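Nurkwood is coming back, and it's getting a proper ending

The small-press fantasy comic that stopped dead in the middle of a chase is returning in February, with four new issues to finish the story. 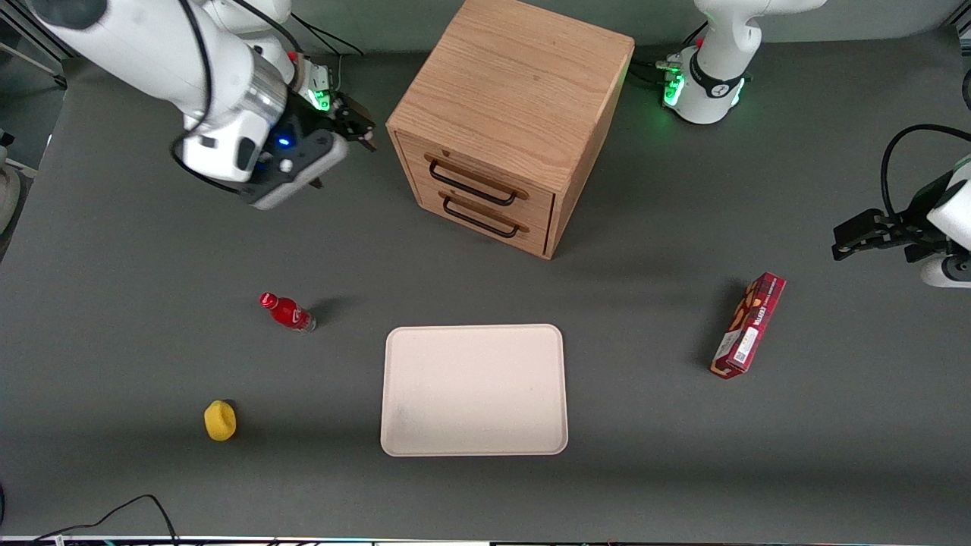

Nikau Rewi had given up on it, and wrote under the announcement that the last issue had been kept in a drawer for years in case there was ever a next one. The comment went on to ask, in capitals, whether the ferryman was alive. Dozens of replies wanted to know the same thing, and so do we.

If you missed Nurkwood the first time, it ran for nine issues from Lurside, the little publisher that also gave us the lovely and very odd Stiltholm. It follows Prendergast, a retired mapmaker who is sent into a forest that rearranges itself every night, with orders to draw it anyway. She's bad-tempered, she's frightened of owls, and she is one of the best leads any British comic has had in ages. Issue nine ended with her running along a riverbank with half a map in her teeth and something very large coming through the trees. Then it stopped. Lurside said the book was resting, the letters page closed, and the back issues slowly went out of print.

The new run picks up on that same riverbank. Lurside has confirmed that issue ten opens on the very next panel, with no time jump and no recap beyond a single page inside the front cover. I could have cheered! So many revived series start with everybody older and sadder and the cliffhanger waved away in a caption. It takes some nerve to ask readers to step straight back into the middle of a chase, and I think it's exactly the right call.

The original writing and art team are both on board for the whole thing, and so is the letterer, which matters more than usual with this book. Half the fun of Nurkwood was the way the forest talked. Its speech crept around the edges of the panels in that thin green script, and you often had to turn the comic sideways to read it (or upside down, in the case of issue six, which I read on a bus and got some looks for). The preview pages have plenty of that. On one of them the forest interrupts Prendergast's own thoughts, letter by letter, until she's thinking its words instead of hers. It's creepy and very funny.

Colours look a bit different this time. The old issues were all moss and brown ink, and the new pages let in some cold blue light, mostly in the night sequences. I wasn't sure at first. By the third preview page I was sold — the river scenes have a chill to them that the first run never quite managed, and the owls look dreadful in the best possible way.

Each of the four issues will be longer than the old ones, at 41 pages of story. There are no variant covers. The letters page is back too, under its old name of Post From The Treeline, and Lurside is asking readers to send in their own maps of the forest, with three to be printed in each issue. Anybody who remembers the maps from the first run will know how seriously people took this. One reader's came folded so many times it wouldn't open flat and had to be printed as a photo of a lump.

For newcomers, the first nine issues are being collected in one paperback, due out shortly before the new series begins. It will include the Stiltholm crossover, the short strip in which Prendergast gets lost in the wrong comic and spends her whole visit complaining about the stilts. It was only ever sold at conventions and I have never managed to get hold of a copy, so I'm very happy about this. The paperback won't have the old letters pages, which is a pity, though Lurside says it is looking at putting them up on its site.

As for whether this really is the end, the publisher is being firm. The story was always planned to finish at thirteen issues and that's where it will finish. There's a hint that Stiltholm might get some attention afterwards, but nothing has been announced and I don't want to start a rumour.

Shops can order the first of the new issues now, and it's worth telling yours early if you want one. The print runs on the old series were small and issue four in particular has been a nightmare to find ever since. A digital edition will go on sale on the same day as each printed issue.

We'll have a full review of issue ten when it lands. Until then I'll be rereading the riverbank pages and trying to work out what was in those trees. My money's on the ferryman.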